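Weltholm Cell Forum > Two-arm cells > Setup and maintenance

Pen pick angle drifts after gripper swap on left arm

Malathi Arumugam
Posted 1st July

We run a two-arm bench cell at Grukilcombe that sorts pens and markers into a paper cup. The left gripper was replaced in February. The tool center point was re-taught on a pin at the time and came out fine, residual under 2 mm.

The trouble is pen angle. The left arm grips a slender pen and tips it up for the handover, but the angle varies from one pick to the next. Over 308 logged picks, 29 were rejected by the angle check. Right arm rejects are close to zero. Payload is set for the new gripper. What should I check first? 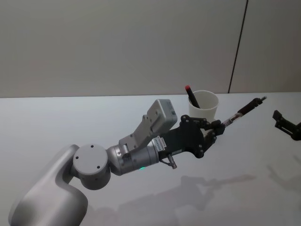

Left gripper with pen, second gripper at right.

Geetha Rao

Had the same thing on ours. Replaced the finger pads and it went away. Try that.

Karthikeyan Kulkarni

Pads are possible, but I would check the cable and the finger zero before ordering parts.

1. Stop the cell and move the left arm clear of the cup. Open the gripper fully from the pendant.
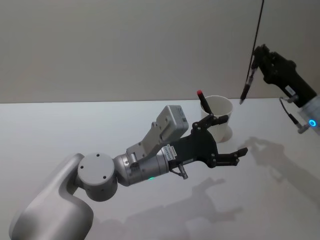
Left fingers open near the cup. Marker in the right gripper.

2. Look at the connector under the gripper base. If the cable pulls on it in the handover pose, reroute it with more slack. The status light can stay green with a marginal connection, so don't rely on it.

3. Close the fingers on a gauge pin and compare the reported width with the pin. Redo the finger zero if they disagree. A gripper swap doesn't carry the old zero over.

4. Check the camera-to-tool calibration. Re-teaching the TCP does not update it. An error there barely shows on a cup but gives you a bad grip point on something as thin as a pen.

5. Put one pen flat on the table, clear of the cup, and run 13 picks from the same spot. Repeat with the pen turned 90 degrees. If the error follows the pen, suspect pads. If it stays fixed in the table frame, suspect calibration.
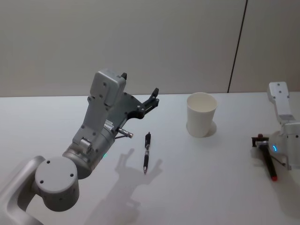

Pen flat on the table, cup behind and to the right.

Malathi Arumugam

Step 4. The calibration file was still the one for the old gripper. Recalibrated and reran step 5 in both orientations, no rejects. Pads left as they are.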